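Ultus Home Help > Kitchen and Pantry > Storage

Where do you keep tube chips once the can is open?

Posted by pantryotter, 17 Jan 2024

Hi all! I have fallen hard for chips that come in a tall can, and I want to do right by them. My kitchen has a plain white table and very little else in the way of counter space, so whatever comes out of the grocery bag lands there first and gets sorted later. The green can is my current favorite, with chips you can see right through the clear end, and I love that part more than a grown adult should.

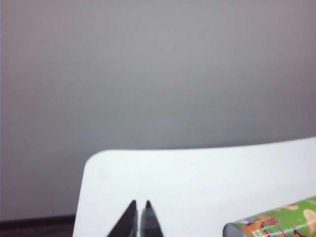
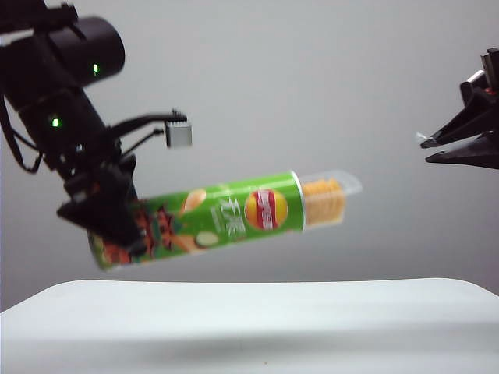

How should an opened can of potato chips be stored so the chips stay crisp?

Press the lid on all the way around as soon as you've taken your share, and keep the can in a cool, dry cupboard away from the stove, the dishwasher and any sunny window. Damp air is what softens chips, so the less time the can spends open, the better. That's the advice I got from my sister-in-law and it has worked well for me so far, but I have follow-ups!

First, standing up or lying down? My cupboard is a shallow one from Viveck and the shelf is too low for a tall can to stand. Lying down they fit beautifully, but they roll, and I worry about the chips at the ends getting crushed.

Second, is it worth moving them to a jar? I have a nice set of Gromiline jars with the clamp lids and I'm dying for an excuse to use them.

Third, can soft chips be saved? I found a can at the back that had been open since before the holidays and the chips bent. I didn't know chips could bend.

Thank you! I've learned so much from this site already (the onion thread changed my life).

crumbs_and_co
Member, 768 posts

Oh, I have been waiting for somebody to ask this! We go through a lot of tube chips at our house and I've tried pretty much everything.

Standing up is better if you can manage it. The chips are stacked, and when the can is upright they rest on each other the way they were meant to. On its side the stack can shift and the curved edges knock together every time you open the cupboard door. It isn't a disaster, you just end up with more broken ones. If the shelf is adjustable, try moving it up a notch before you give up. Mine was, and I lived there for years before I noticed the little pegs.

If it really won't go up, lay the cans down on a folded dish towel. The towel stops the rolling completely. Or use a shallow tray with a raised edge and put them side by side, lid ends facing you so you can read which is which. I do this with the spare ones on the bottom shelf and it looks so tidy!

A half-empty can is where most of the trouble starts. There's all that room for the chips to slide around, plus all that air. I crumple a clean piece of parchment paper and tuck it in on top of the chips before the lid goes on. It keeps them from rattling and takes up some of the space. Swap it for a new piece when it gets greasy.

And yes, soft chips can be saved! Spread them on a baking sheet in one layer, put them in the oven at 302 degrees, and check at 3 minutes. They'll still feel a little soft when they come out, so let them cool all the way before you decide. They crisp up as they cool. Watch them closely because thin chips go from pale to brown fast, and the seasoned kinds brown even faster. Please don't put the can in the oven. Chips only.

If yours have been open since before the holidays, smell them first. If they smell like old oil or crayons, they're past saving and the oven won't help.

tallshelf
Member

just eat them faster lol. mine never make it to the cupboard

ok serious answer, a clothespin doesn't work on a can, I tried. If the lid is loose put the whole can in a big zip bag and squeeze the air out

marigold_pantry
Member, 11 posts

Please use the jars! I moved all our snacks into clamp jars last March and I'm still happy every time I open the door. A few things I picked up along the way.

Check the rubber ring first. If it's stiff or cracked, the jar won't seal any better than the can did, and you'll have gone to the trouble for nothing. New rings are cheap and they slide right on. Wash the jar, then leave it open overnight before you fill it. Even a few drops at the bottom will ruin the first handful, and clamp jars hold water up around the hinge where you don't see it.

Tall narrow jars are the ones you want. Lay the jar nearly flat, hold the open can right against its mouth, and ease the stack across. Then tip the jar upright slowly. If you pour straight down from a height you'll have crumbs. (Crumbs are great on mac and cheese, so all is not lost!)

Cut the best-by date off the packaging if you can, or write it on a bit of masking tape, and stick it on the bottom of the jar. Do the same with the ingredient list if anyone in the house has allergies. I skipped that the first time and then couldn't remember which jar had milk powder in it.

One jar, one flavor. Cucumber next to barbecue in the same jar will have everything tasting of barbecue by the next morning, and cucumber is such a light, fresh flavor that it would be a shame. It's my favorite too, if you ever see it, grab one.

I do disagree a little with the parchment idea. It works, but if you have a smaller jar, moving the last of the chips down into that does the same job and you get to see what's left. I keep a little Urrego jam jar just for the ends of things.

For your low shelf, a wide, short jar may fit where the can won't. The stack won't stay neat in one of those but the chips keep fine. Measure with the lid open as well as closed, those clamps swing up higher than you'd think.

pantryotter

You are all wonderful. The shelf has pegs!! I had to take out the casserole dish to see them. It's up one notch now and the cans stand with a finger's width to spare. I'm going to try the oven trick on the bendy ones tonight (they smell fine, I checked twice) and I've put two of the Gromiline jars out to dry. One of the rings is cracked, so I'll need to get a new one before that jar gets anything in it.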